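# Closano 9-Liter Lidded Box

I sell a lot of storage in this shop, and the Closano is the one I keep taking home myself (my partner has started hiding the catalog).
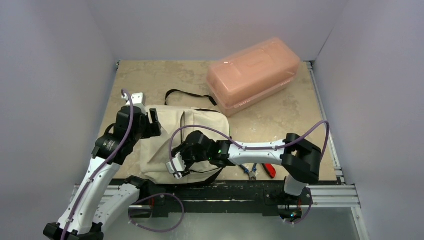

I first ordered it for my yarn, back in November, and then the Christmas lights needed one, and then Gil-soo Tak from the bakery wanted two for cookie cutters! It wipes clean with a damp cloth and stacks up fine in a closet, though I'd stop at four high.

**Price:** $44 for a set of 2 
**Shipping:** free on orders over $200 
**Returns:** unused sets only, please

Want a bigger size? Ask me about the Drolovik, which should be back in stock once Gun-woo Bang finishes unpacking the delivery.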